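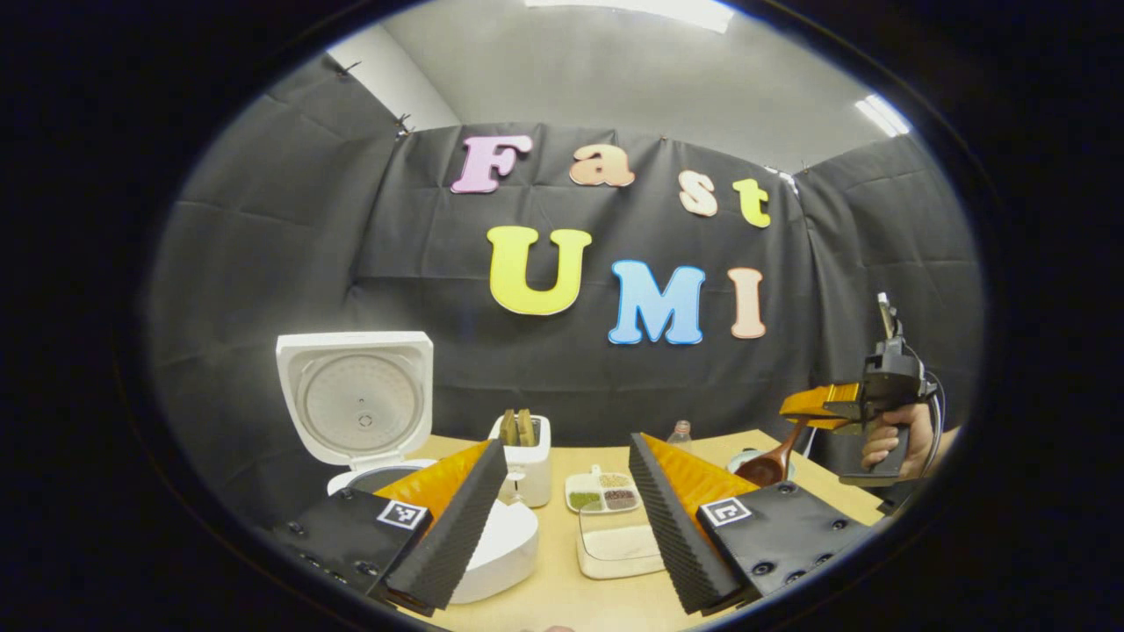
Villanueva shared bench, robot notebook

Gripper pair, second build. Pads, markers, cables, and the spoon problem

Short version for anyone who only reads the top: both hand-held grippers are together and both of them record. The left finger on number one is still a hair out of line with the right. The new pads hold a wooden spoon a lot better than the old ones did, as long as you come in from above and don't get greedy with the squeeze. Cables on number two need redoing before anyone uses it for a whole evening. Please don't tighten the finger bolts, I mean it, they're where I want them for now.

Stuff still owed to the bench: the small hex driver (Kuldeep, I think it went home in your coat), a fresh sheet of markers, and whatever is left of the Mukasport roll, if there is any left.
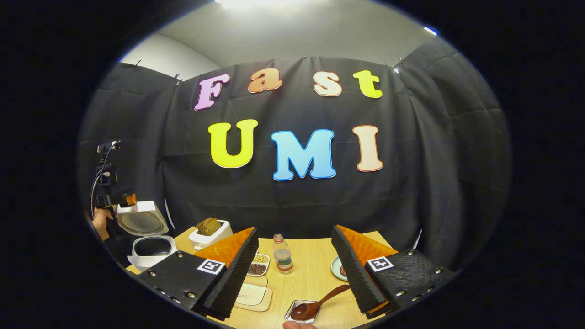 Entry by Ama Asante, 13 January 2022. Read and scribbled on by Lụa Cù and Kuldeep Khurana.

OK so the long version.

I got in early to do the fingers on number one before anybody else needed the table. The black housings came off the Hidell (that's what we call the big printer now, Chunhua named it and it stuck) and they came off pretty clean this time! I ran the bed hotter and slowed the first few layers way down, and the corners stayed put. One of the bolt holes still needed a twist with the drill by hand. I'm writing that down so I remember to open the holes up a touch in the drawing, which I said I'd do last time and didn't.

Pads. We had three tries at these. First try was flat foam, and everything slid out of it sideways. Second try was the ribbed black stuff from Brurby, cut with the ribs running along the finger, and that was somehow worse. What's on there now is the same Brurby foam cut the other way and stuck down with the Mukasport tape, the thick double-sided one, and it hasn't peeled at all so far. The trick is to press the pad on, clamp the two fingers shut with a rag between them, and go get lunch. If you squeeze the trigger right after sticking it down the pad creeps toward the tip and you have to start over. Ask me how I know.

The orange pieces are the part I'm happiest with. They're soft enough to give a little, and they do show up nicely against the black in the video, so you can tell at a glance where the finger ends and the pad begins. Lụa wanted to try them in gray. I'd like to keep them orange, please, my eyes thank me every time I scrub through footage.

Markers. One on each finger, facing the lens, and they have to be FLAT. I put the left one on with a bubble under it and the jaw width readout was jumping all over the place, 21 one moment and then back down to 7, with the fingers just sitting there. I spent way too long poking at the code before I tilted the thing under the lamp and saw the bubble. Peeled it, wiped the housing down, new marker, steady as you like. So, new rule: look at the marker first, then open the laptop.

(Kuldeep's note: matte paper too, not the glossy. The ceiling light bounces off the glossy one and you lose it whenever you roll your wrist. KK)

Yes, good one, matte. And while we're on the lights, that long one is right at the top of the view pretty much all the time we're working at the table. The exposure was hunting whenever the gripper tipped back. I locked it and it calmed down. The black fabric helps more than I expected as well, with the wall covered there's way less going on behind the things we're trying to pick up. It does belly out where it folds, so if someone has a spare half hour and some more clips, a few extra along the top would be lovely.

The table. We stuck with kitchen things. Rice cooker, toaster with bread in it, the divided dish with the beans, the water bottle, the spoon. I like this set because every single thing on it is annoying in its own way. The rice cooker lid needs you to come up from underneath. The bottle rolls if you catch it off center. The divided dish is light, so if you bump the rim with a fingertip the whole thing scoots. And toast is toast, you get crumbs in the ribs of the pad and have to brush them out (old toothbrush, in the tin with the hex keys).

If you want the foam letters up on the curtain to stay readable in your clip, stand a bit back from the table edge. When I lean in, the fingers take up most of the view and you only get the table between them. That's fine for close work, it just makes the clips harder to sort through afterward. I find I use FAST on the top row as my "am I level" check, which isn't very scientific given that the letters aren't in a straight line themselves.

Now the spoon. Oh, the spoon. Round handle, smooth, and longer than you think once it's in the jaws. With the old pads it would swivel the moment the bowl touched anything. I did a pile of pickups on my own and it turned nearly every time. Then Chunhua Yin came by, watched for a bit, and asked why I was grabbing it at the end. No good reason! I just was. If you grab closer to the bowl it behaves, and you can tip it down toward a dish without it spinning. The catch is that the fingers get very near the dish rim, so you want to come in with the gripper rolled a little, and the first few times you will knock the rim. The little clear dish is the worst for this, it's low and hard to see the edge of.

I also tried leaving the spoon lying in the clear dish with the handle sticking out, and picking it up from there. Easier than flat on the table by a mile, the handle is already up in the air for you. If we want people to have a nice first go with the gripper, start them there, and move to the flat pickup after.

Squeeze. Don't crush it. The trigger has more travel than you need and past a certain point the fingers start to bow outward and the pads only touch at the tips. Guoqing Xiong thinks a stop screw behind the trigger would fix it. I think he's right, and I've left a space for one on the next handle drawing. For now just stop when you feel the foam go firm.

Number two. Electrically fine, mechanically fine, but the cables come off the back and hang down, and by the end of an hour my forearm had had enough of them. They also wander in front of the other person's lens when two of us are at the table together. I want them run down the handle with a couple of soft ties and out by the heel of the hand. Leave slack near the camera end. Lụa yanked one loose last time just reaching across for the bottle, and the recording stopped without a peep, so we didn't find out until we went to copy the files.

Which brings me to the files. The log from number one is 556 lines for the long session, and that's with the bad marker stretch still in there. I haven't cut it out. Could whoever gets to the laptop first put the bad stretch in its own folder and leave the rest alone? I'd like to keep it, it's a good sample of what a bubble under a marker does to you.

(Lụa: done, folder is called bubble. I also renamed the two cameras so they match the numbers on the handles. They were swapped, by the way. LC)

Swapped! Great. That explains the one clip where the timing made no sense to me at all.

Left finger on number one, the thing I mentioned up top. When you close it all the way with nothing in it, the left tip lands a bit high of the right. You can see it if you look straight down the gap. I've loosened and retightened it in a few different orders and it always ends up in the same spot, so my money is on the hinge hole and not the bolts. It picks things up fine as is. I'd rather print a new housing than shim this one, but if somebody wants to try a thin washer on the hinge side first, go for it, write down what you did, and put the old one in the labeled cup.

Next time:

New left housing with the hinge hole moved. Drawing first, then print, in that order (note to self).
Tie down the cables on number two.
Stop screw on the handle, Guoqing has a few that might fit.
Matte markers, cut a spare set and leave them in the drawer, flat, under something heavy.
Try the lid of the rice cooker with both grippers, one person holding the base steady and the other on the lid. Chunhua wants to be the lid.
More foam from Brurby, the piece in the drawer will do one more pair of fingers if you cut carefully.

Both grippers are on the upper shelf with the jaws open. Leave them open please, the foam takes a set if they sit closed overnight. Chargers are in the blue crate.

AA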